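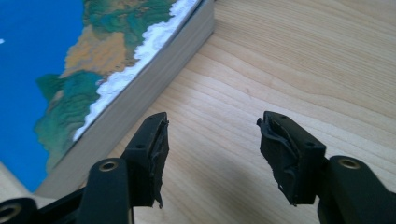 Figure 1. Hardcover book with a relief-style map on its cover.

Place Names and Parish Boundaries in the Zidcombe Valley
Student Project Report
Department of Geography, Tratard College
July 2025

Prepared by: Poppy Bellamy and Mircea Ardeleanu
Project supervisor: Elsie Gosling

1. Background

The Zidcombe valley is divided among three parishes whose present boundaries were fixed in the nineteenth century. Older field names, lane names and farm names in the valley often do not match those boundaries. The name Rind, for example, is attached to a farm in the north parish, a wood in the middle parish and a stretch of stream that belongs to neither. This project examined whether the distribution of such names could be used to trace an earlier division of the land.

The work was carried out as part of the second-year course in historical geography. It builds on an unpublished list of field names compiled by Roland Clegg, a former teacher at the valley school, who kindly allowed the list to be copied.

2. Sources

Three kinds of source were used. The first was the Clegg list, which records names collected from farm families. The second was the set of parish survey books held at the Emudham record office, where each parcel of land is entered with its owner, occupier, use and name. The third was a series of interviews with residents who had farmed in the valley or grown up there.

The survey book for the south parish is damaged by damp, and 16 of its parcels could not be read. These were left out of the study. Spelling in all three books is irregular, and a single name may appear in several forms on facing pages.

3. Method

Each field name was entered in a table together with its parish, its parcel number and every recorded spelling. Names were then sorted by their final element, such as -ley, -den or -croft. Names that only describe size or position, such as Ten Acres or Lower Field, were removed, as they occur everywhere and say little about earlier ownership. After this step 209 names remained.

The remaining names were plotted by hand on tracing sheets laid over a base map of the valley. A separate sheet was prepared for each final element. The interviews were used to settle doubtful locations, and 15 parcels were moved as a result. Phyllis Bellamy supplied the location of the two Rind meadows, which the survey book places on the wrong side of the lane.

4. Results

Names ending in -den are concentrated on the upper slopes and cross the boundary between the north and middle parishes without any visible break. Names ending in -croft lie close to the present villages and follow the modern boundaries closely. The Rind names form a narrow band running down the stream from the farm to the old ford.

The tracing sheets suggest that the upper slopes were at one time held together, possibly as shared summer grazing, and were split between the parishes at a later date. The Rind band may mark a drove way leading down to the ford. No document was found at Emudham that confirms either reading. A lease drawn up in February 1741 refers to "the common of Den" but gives no bounds.

5. Limitations

The parcels missing from the south parish leave a gap in the plot at the point where the -den names would be expected to end. The extent of the shared grazing on that side is therefore unknown. The interviews were conducted with a small number of families, most of them from the middle parish, and local memory for the north parish is poorly represented.

6. Recommendations

It is recommended that the south parish survey book be compared with the diocesan copy, if one survives. The tracing sheets and name table have been deposited in the department map room and may be consulted on request to the project supervisor.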